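Fedgate has released a new driver package for its office printers, replacing the version that has been on offer since May. The download covers 7 models, all of them mono laser machines with print, copy and scan functions, and it went up on the company's support pages on 29 December 2021.

The main change is to two-sided printing. Under the old driver, long documents sent from some word processors came out with the second side upside down, even when the correct binding edge had been picked. Users could get round this by turning off the "rotate back page" box, but the setting went back to its default each time the computer was restarted. Fedgate says the new package keeps whatever the user last chose.

Scanning over a network has been changed as well. The scan tool now looks for the printer by name instead of relying on the address it was given when first set up, so offices whose routers hand out new addresses should no longer have to add the machine again. The old tool, Groretti, has been dropped from the package. Anyone who still has it installed will be asked whether to remove it, and saved scan settings are carried across.

Sosina Weldu, who looks after product support at Fedgate, said most of the calls on duplex printing came from small offices. "They'd print a report, staple it, and find every other page was the wrong way up," she said. "The fix took longer than we wanted. We had to test it on each model with each paper tray."

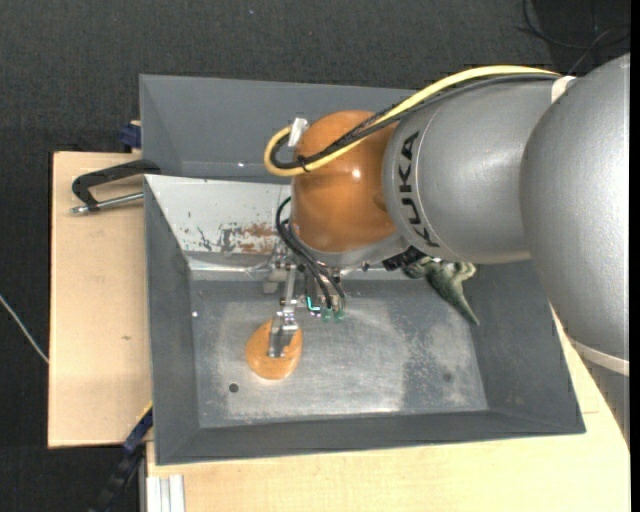 ## Download size and installation

The full package is 294 MB. A basic version with the print driver alone is also available, but it leaves out the scan tool and the toner monitor. Both are free and neither needs an account.

Fedgate advises removing the old driver before running the installer. The printer should be unplugged from the computer until the program asks for it — connecting it too early can cause the system to load its own general driver, which prints but does not offer two-sided settings. A restart is needed at the end. Printers connected by wireless can be left switched on throughout.

Firmware is not part of the download and does not have to be updated first.

## Older machines

Owners of the Tilahun 672 will have to wait. The printer is still on sale through resellers but uses a different controller board, and its driver is being handled separately. No date has been given. The May version still works with it, apart from the duplex fault, and will stay on the support pages.

Senthil Kotian, who runs a print repair shop in Endosthorpe, tried the new driver on a customer's machine. He said two-sided jobs came out correctly but the toner monitor showed the wrong level until the printer had been switched off and on again. Fedgate said it knew of the problem and would put it right in the next release.

Release notes are included with the download as a text file, along with a list of supported operating systems.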